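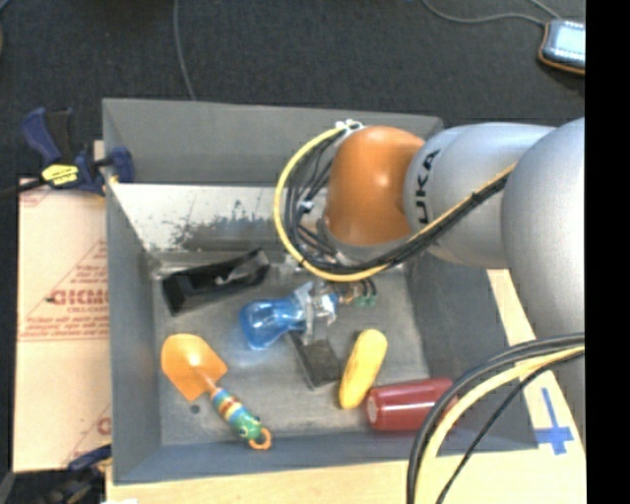

Figure 1. Workspace with the arm over the grey bin.

3.2 Backlogs and the decision to start

The interviews covered 16 adults who owned at least one narrative game they had bought and not yet begun. Each was asked to list the unplayed titles on their main console or computer, to say when they had bought them, and to choose one to start during the study. Nobody was told which game to choose. The diaries ran from the start of June until the participant either finished the chosen game or wrote that they had given up on it.

The longest list held 65 titles. Its owner, coded P4, had bought most of them in seasonal sales and could not recall buying several. P4 was unusual in the size of the list but not in the way it had grown. Most participants described buying a game at a low price, meaning to play it after the one they were on, and then buying another before that happened. Two participants owned the same game on two platforms and had played it on neither.

We had expected length to be the main reason for putting a game off. It came up often, but usually alongside something else. Participants were more likely to mention the effort of learning a new set of controls, or the worry that they would stop part way and forget the story. P9 had started Skusten, a long role-playing game, on three occasions and had left it each time before the end of the second chapter. In the diary P9 wrote: "I know the opening village better than my own street. I don't want to do the fishing bit again." The save files had been kept, but P9 felt unable to pick any of them up because the quest notes no longer made sense.

Episodic games were treated differently. Fivmont was chosen by more participants than any other title, and those who chose it gave the short episodes as the reason. An episode could be played in an evening, and stopping between episodes was not thought of as giving up. P11 left a gap of several weeks after the first episode and still described the game as "on the go". The same participant had described a shorter gap in a different game as a failure.

3.3 Reputation and spoilers

Honorato's account of late play (Honorato, Jailson, unpublished thesis) suggests that a strong reputation can delay a first playthrough as well as prompt one. Our diaries give some support to this. Of the 16 participants, 13 said that they already knew at least one major event in the game they had chosen. Most had met it by accident in a video title or a conversation. They did not agree on how much it mattered. P2 knew how Alta ended and played it anyway, and wrote that the early scenes were "sadder, because I was watching her the whole time". P6 knew the same ending and stopped after the first hour.

Choice-based games complicated this further. Participants who knew one outcome were often unsure whether it was fixed or depended on the player. P14 made several decisions in Bezerra to avoid a death that the game does not allow the player to prevent, and was annoyed to learn this afterwards from a friend. We coded such entries under both "spoiler" and "agency", as the two could not be separated in the text.

Diary entries became shorter as play went on, and the final entries were often a single line. For this reason the coding in Section 4 gives equal weight to each participant and does not count entries.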